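Most advice on clearing out a spare room assumes you have a free weekend and a cold heart. I had neither when I did ours in Plekthorpe one February, so what follows is the slow method, worked out over 6 evenings with a lot of tea.

## What you need

- 5 sturdy cartons, all the same size so they stack
- a fat marker
- a kitchen timer
- somewhere flat to put things that isn't the floor

Skip the label maker. You'll spend the first evening choosing a font.

## 1. Name the cartons before you fill them

Mine were Keep, Give, Sell, Fix and Tip. Write the name on two sides, in capitals, because you will turn them round. Fix is the dangerous one. It fills with lamps you have been meaning to rewire for years, and it has a way of moving to the garage and starting a family. Put a month on it in big letters. Anything still broken by then goes in Tip.

My neighbour Dayana Echeverri uses a sixth carton called Ask Mum. I tried it. Mum wanted everything kept, at my house.

## 2. Empty one shelf, and only one

The television method is to drag the lot into the middle of the room and gasp at it. Don't. You'll be stepping over it until Easter. Take a single shelf or drawer, carry the contents to a table and spread them out so nothing is hiding under anything else. Household stuff and toys can go out together; they've been living in the same cupboard anyway, and you'll judge a plate more harshly when it's sitting among the playthings. 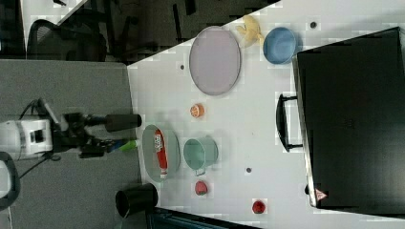
## 3. Set the timer for 60 minutes

Pick up whatever is nearest and decide. If you can't, put it back down and take the next thing. You get 2 passes at each object, and on the second you have to choose a carton, even if you pull a face while doing it.

No reading old letters. No testing whether the ukulele still has a tune in it. When the timer goes, stop, even if you're on a roll. Being on a roll is how I came to give away the only tin opener.

## 4. Get Give and Tip out the door

Same night if you can, into the boot of the car. Cartons left in a hallway get visited. I caught my husband at 10 pm rescuing a fondue set we were given at our wedding and have never lit.

Our op shop, Gachanja, takes crockery and games but not electricals or anything with a smell. Ring yours first. Mwanahawa Rweyemamu on the back counter there once handed me back a jigsaw and asked me to go home and count it. She was right to.

## 5. Put the Keeps back

Wipe the shelf, let it dry, then return what's left with the things you use at the front. Leave a gap at one end. Your family will see it as an invitation, so fill it with something heavy and ugly until they lose interest.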